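4. Perception and Grasp Planning Setup

This section applies to the Odorum planner, running on a Kerslake dual-arm base with the Fleltirberg perception module. Complete Section 3 (Network and Licensing) first. The steps below use the rack handling task in the kitchen workspace.

4.1 Before You Start

The planner reads one head view and one wrist view per arm. All streams must show READY on the Status page. If a stream shows STALE for more than 4 seconds, restart the perception service.

CAUTION: Keep one hand on the stop control whenever motion is enabled. The planner does not know about people who enter the workspace after the scene has been locked.

4.2 Registering the Workspace

1. Open Workspace > New and select Kitchen, Counter Height.

2. Park the base facing the counter, with the sink to the left and the dishwasher to the right. The dishwasher door must be open.

3. Pull the lower dishwasher rack out. Place the dish rack in the sink with one plate standing upright in it.

4. Set the head camera to the registration pose and select Capture. A strong tilt in the head view is acceptable. The horizon is corrected in software, and the preview is shown uncorrected.
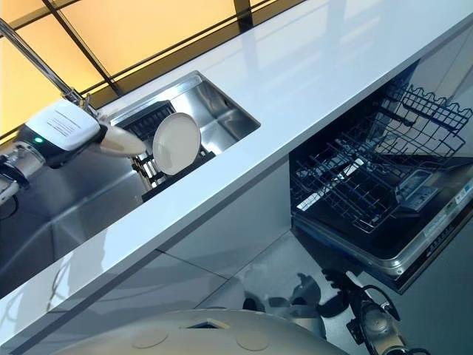 5. Select Fit Planes. The counter top, the cabinet front and the dishwasher door are fitted separately. Accept a plane only if its outline stays on the surface it belongs to.

6. Glossy cabinet fronts can return a reflection of the robot as a solid object. If a ghost object is listed, select it and choose Mask > Reflective Surface. Do not delete it; deleted objects come back at the next capture.

7. Select Lock Scene. The file is saved under the workspace name with the extension .odw.

Note: Moving the base by hand clears the lock. Repeat steps 4 through 7.

4.3 Checking the Wrist Streams

1. Go to Perception > Wrist and choose an arm.

2. Check that the gripper finger appears in the preview. The self-filter needs a clear view of the finger to remove it from the depth data.

3. Turn on Self-Filter. The finger and any part of the robot close to the lens should turn gray in the overlay. Hardware left unmasked is treated as an obstacle, and the arm will refuse to move with fault 37.

4. Look for washed-out areas. Lower Exposure until texture returns on the surface you intend to work on. Bright areas outside the work region can be left as they are.

5. Set Thin Structure to High when rods, bars or grids fill much of the view. At the default setting, closely packed parallel parts are merged into one block and no grasp points are generated between them.
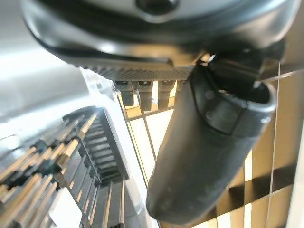 6. Select Save Profile. Profiles are stored per arm and per end effector. Load the matching profile after every tool change.

Note: The wrist buffer holds 900 images. When it is full, the oldest images are overwritten without a warning.

4.4 Planning a Rack Grasp

1. Select the end effector under Tools > Hand. For the five-fingered hand, choose Multi-Finger, Tines. The handle grasp is a separate entry and cannot be blended with it.

2. In the head view, click the dish rack, then Propose. Candidates scoring below 77 are hidden by default.

3. Assign the second arm to Standby, Door. It holds position near the lower edge of the open door until the first arm reports a stable grasp.

4. Run the plan in Preview. Check the cables on both forearms against the swept volume, as cable loops are not part of the robot model.

5. Select Execute to Contact. Motion pauses once the fingers have closed on the tines.

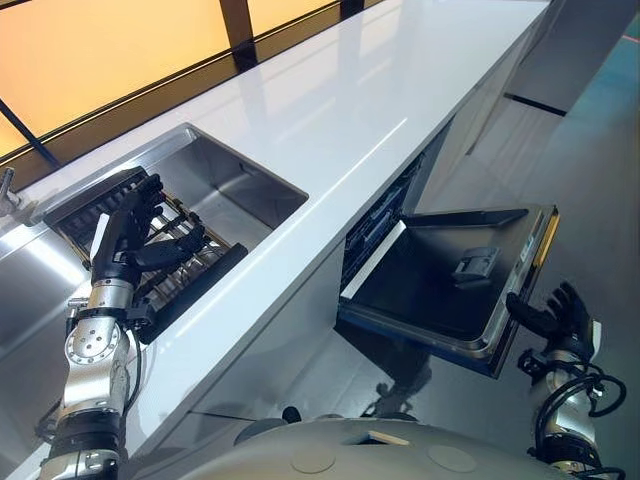
TROUBLESHOOTING

No candidates proposed: The rack has been merged with the sink basin. Recapture with Thin Structure set to High.

Fault 37 at start of motion: Self-filter is off, or the wrong wrist profile is loaded.

Standby arm does not hold position: The door plane was not accepted in 4.2, step 5. Unlock the scene and fit it again.

Planner stops with "Scene mismatch": An object has moved since the lock. Return to 4.2, step 4.

Document revision: 2024-10-05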